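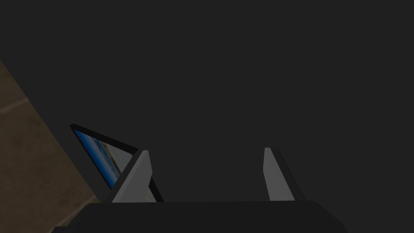
The simulated gripper, fingers open, with the framed picture just past the left finger.

Run 787 was supposed to be dull. The arm in the simulator would come down over a dark flat surface, close its two fingers on a small picture in a black frame, and stand it upright. Instead it stopped short, shut its hand on nothing at all, and reported a perfect grasp.

I love this kind of failure. A crash gives you an error message and a place to start reading. A robot that is cheerful and wrong makes you go digging, and the team at Starnora dug for nine days.

Starnora builds handling software for the Hestedum warehouse, where framed prints get picked, wrapped and boxed. Before any code gets near a real arm it has to pass in simulation, under a program called Messina. Marloes Vandenberghe runs the testing there, and she pulled up the run for me with what I can only describe as glee.

"Look at the logs," she said. "It thinks it's holding the thing. It's thrilled!"

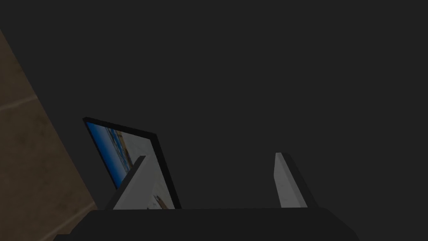 The gripper and the framed picture

The first suspect was the picture itself. Seen from the hand, the print is a patch of blue with a pale area beside it, and at a slant it could easily confuse a vision system looking for edges. The team swapped in a plain gray print. Same fault. They straightened the frame, then tipped it farther over. Same fault again, six times in a row, and by then people were coming over from other desks to watch (I would have too).

What they finally found was almost silly. The grasp check read the motor effort in the fingers and compared it with a stored value. In an update that December, somebody had changed the finger model and left the stored value alone. With the new fingers, simply closing the hand took enough effort to count as holding something. Any grasp would pass, including a grasp on empty air.

Now put that on a real arm. It "picks up" a glass-fronted frame, believes it, and swings away at full speed, maybe clipping the frame on the way past. Or it really does have the frame, by one corner, and has no idea how poor the grip is. Vandenberghe's worry was the person at the next station, reaching in to clear what the screen says is a finished pick.

The fix took two lines. The bigger change is that the check now wants a second opinion: the gap between the fingers has to match the thickness of the frame before the arm is allowed to lift. Messina also runs a deliberate miss at the start of every batch, and if the robot claims success, the whole batch stops.

I asked whether the old check had ever gone out to Hestedum. It hadn't. It was queued for the next release, along with a speed increase everyone was excited about. The speed increase is still on hold while they go through the other stored values, one by one.

We use cookies to remember your settings and count visits. Accept / Manage preferences

More from this section
The Witcombe conveyor that kept restarting itself
Emergency stops: who gets to press them?
Teaching an arm to let go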